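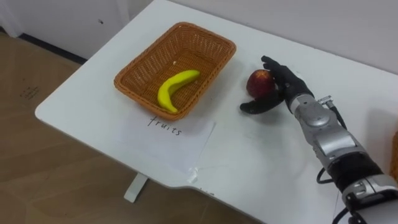 2 min read

Are paid book summaries worth it if you run a small shop?

koltcombe_kate
Vimby wants $127 a year for 400 business book summaries. I have nine employees and read maybe two books a year. Has anyone gotten their money's worth?

ledgerman
No. Most business books are one idea stretched over 300 pages, and a summary is that idea with the evidence taken out. You still can't tell if it's true.

pesek_v
Disagree. I use them to decide what NOT to buy. Skipped a stack of hardcovers this year.

ledgerman
You skipped them based on what, the marketing copy? I compared their summary of Mareike Strobel's pricing book to my copy. They left out the chapter where she admits her method flopped at Thiele. That was the only chapter I'd pay for.

pesek_v
Fine, that one's bad. One bad summary out of 400 doesn't sink it.

bendton_print
How many did you check against the book, though?

pesek_v
Two.

koltcombe_kate
Not exactly selling me here. Is there a trial?

bendton_print
Seven days, card required. Set a reminder to cancel. Or try your library first, mine lets me take out up to 100 items and I've never come close.

ledgerman
Library. And read the Strobel, chapter six.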